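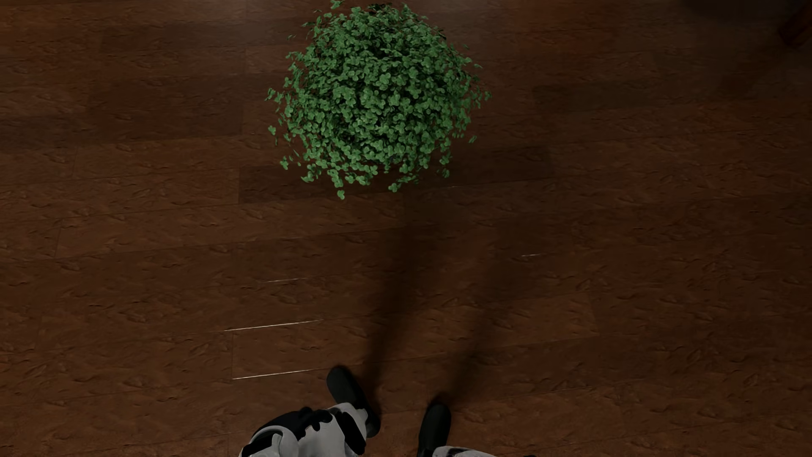
I spent 2025-06-19 at the Grorer open day in Gustisville, and I came home with sore feet and a notebook full of arrows. Most people went straight for the arms, but I parked myself at the simulator desk first (shorter line!) and got to try two controllers on the same humanoid.

The job was simple: walk up to a green plant on a hardwood floor and stop before you're standing in it. With the Miettinen controller I had it on my second go. The sticks are a bit stiff, but small steps stay small, and I loved that. The Fumus one is lighter and way more fun, but I kept overshooting – 13 tries, and I'd only call about 2 of them decent.

You drive from a camera looking down at the feet, which took me a while to get used to. I ended up steering by the toes and the seams between the boards.

After lunch I did the gripper bench. The soft fingers were great on paper cups and hopeless on screws, and the two-jaw one was the other way around. I waited 40 minutes for the big arm, got maybe three minutes with it, and I'd still go back in March if they run another one.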